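Eating Well From a Rental Kitchen: Tips From a Coastal Food Trip

7 min read

I love restaurants. I plan whole vacations around them! But after a week of three-course lunches in Marín I always hit the same wall, where all I want is a tomato, a piece of bread and my own feet under a table. So on every trip now I book at least part of the stay somewhere with a kitchen, even if it's two burners and a sink, and the cooking has turned into one of my favorite parts of going away.

These are the things that work for me. Most of them I picked up by getting it wrong first.

Before you leave home

Pack a small knife in your checked bag. Rental knives are terrible everywhere, from the fanciest apartment to the cheapest cabin. A paring knife with a plastic sleeve weighs next to nothing and will handle fruit, cheese, onions and most fish. If you only travel with a carry-on, buy a cheap one at the first hardware store you pass and leave it in the drawer for the next guest.

I also bring a flat silicone lid, a few rubber bands, one clean dish towel and a tiny jar of the spice mix I use at home. The dish towel gets used for everything. It has been a bread bag, a salad spinner (wrap the leaves, step outside, swing it around) and a trivet.

Write to the host and ask two things: is there a real frying pan, and is there a corkscrew? You'd be amazed how often the answer to the second one is no.

The first shop

Don't do a big shop on the first night. You're tired and hungry and you'll buy far too much pasta. Get eggs, butter, bread, something green and whatever the local cheese is, and go to bed. Eggs with good butter are a wonderful arrival dinner!

Do the real shopping in the morning, and go early. In Marín I was at the fish counters by 8 a.m. and the choice was twice what it was an hour later. Ask what's cheap that day. It's nearly always what's best, and the person selling it will usually tell you how they cook it at home, with hand gestures if you don't share a language.

For two people I buy 300 grams of shelled or filleted seafood, or 800 grams if it's mussels or clams in the shell. That makes a generous dinner with bread, and you won't have leftovers sitting in a tiny fridge that may or may not be cold.

Speaking of the fridge: put your hand in it when you arrive. If it feels like a cupboard, turn the dial up and give it a few hours before you trust it with fish. Ours in Plirismont had been switched off at the wall, which I found out the next morning from the milk.

Reading menus like a cook

This is the fun part. When you eat out, pay attention to the side dishes. The main course might take two days and a wood oven, but the beans next to it are often four ingredients and one pot. I keep a note on my phone of every side I've liked, with a guess at what was in it, and then I try it back at the apartment. The Plirismont potatoes (boiled in their skins, smashed, lots of vinegar, raw shallot on top) came from a place down by the lock where I went in for the duck and came out talking only about potatoes.

If you like something, ask. Ask at the end of lunch service when it's quiet and keep it short. I've had a waiter write a dressing down on the back of a receipt for me, and I still have the receipt.

Making a bad kitchen better

Clear the counter first. Take the kettle, the toaster, the dish of plastic lemons and the binder of house rules and put them all on top of the wardrobe. You need one clean stretch of surface to work on, and most rentals have it somewhere under the stuff.

No cutting board, or one that smells of somebody else's garlic? Scrub it with coarse salt and half a lemon, rinse it, and stand it on its edge to dry. Put a damp paper towel under it when you chop so it doesn't skate around.

A dull knife can be helped along on the unglazed ring on the bottom of a ceramic mug. Turn the mug over, hold it steady and draw the blade across at a low angle, six or eight strokes on each side. Wipe the blade before you use it. It won't be perfect but it'll get through a tomato.

Thin pans burn things in the middle. Keep the heat lower than you think, move the food more than you think, and if you're doing onions add a spoonful of water when they start to catch.

Old ovens lie about their temperature. In the cabin at Orkholm I set the dial to 350, and a loaf that should have needed an hour was black on top in half that. I bought a little oven thermometer in town and it read 400! Now if there's no thermometer I do a test with one slice of bread on the middle rack. Golden in five minutes means it's running hot.
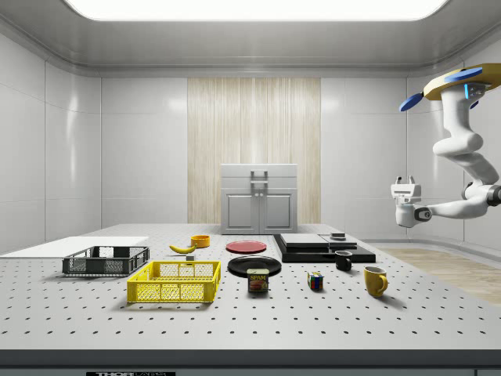 Picnics from the same bag of food

Whatever I cook for dinner, I cook a little extra of the plain part for the next day. Cold potatoes, cold beans, a couple of hard-boiled eggs. Add a tin of fish and some pickles and you have a lunch that beats anything at the ferry terminal.

Pack the wet things at the bottom and the bread on top. Dressing goes in an old jam jar. If you freeze a bottle of water overnight it'll keep everything cool until noon and then you can drink it. On the bus from Prerkness (the 363, which takes the long way along the cliffs and is worth it) I ate a bean salad out of a jar with a teaspoon and was completely happy.

Bring a bag for the peelings. And a second spoon, someone always wants a taste.

Leaving it nice

The last night is for using things up. Beat all the eggs, fry whatever vegetables are left, pour the eggs over, lid on, low heat. Stale bread goes in underneath if there's a lot of it. I've made this in every place I've ever stayed and it has never been the same twice.

Leave the unopened salt and oil for the next people. Rinse out the sink, run the dish sponge under very hot water or throw it away, and take the trash out yourself before you go, especially if there was fish. Put the kettle and the plastic lemons back where they were. I allow 30 minutes for all this and it's always enough, even with a last coffee in the middle of it.

Related

Where to eat in Marín when everything looks closed
Prerkness by bus: cafés, bakeries and one very good soup
A rainy June in Orkholm
Five dishes for two burners
Plirismont beyond the duck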